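Workshop tips for looking after a small aeroplane

When I first took a share in a two-seater at Utport, I thought most of the work would be done by the engineer, and that I'd just turn up and fly. Well, no! The engineer does the clever things, but the wiping, rinsing, sweeping and hunting for lost screws falls to the owners, and after 11 years of it I've picked up a few habits that may save you some bother.

Washing off the bugs

Do it the same evening if you possibly can. Flies that have sat on a leading edge overnight set like varnish, and you'll be tempted to scrub, and then you'll be polishing out scratches until teatime. Lay an old towel soaked in lukewarm water along the edge, go and put the kettle on, and come back when you've drunk your tea. Most of it will wipe away. Use plenty of water and a very mild soap, and keep well clear of the static ports and the pitot tube. I cover mine with bright tape, and I write 'TAPE' on a card and leave it on the seat where I'd have to sit on it.

Cleaning the canopy

Perspex scratches if you so much as look at it crossly. Rinse first, always, and then use a clean cotton cloth in straight strokes from front to back. Kitchen roll is too rough, and household window spray (the sort with ammonia in it) can craze the plastic. Take your rings and watch off, too. Crisanto Dela Peña, who has the hangar next to ours, keeps his canopy cloths in a biscuit tin with the lid on, and I've copied him ever since I saw how little grit they pick up.
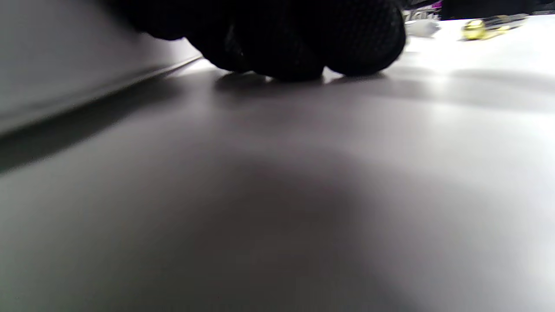

Keeping track of screws

An inspection panel can have 30 screws in it, and they are seldom all the same length. I draw the panel on a piece of cardboard and push each screw through in its proper place – it looks a bit like a school project, but it works beautifully. Start every screw by hand before you tighten any of them.

Damp in January

Leave the cabin vents open and hang up a moisture trap or two, emptying them each time you visit. Take the seat cushions home with you. Ours live in the airing cupboard, next to the pillowcases.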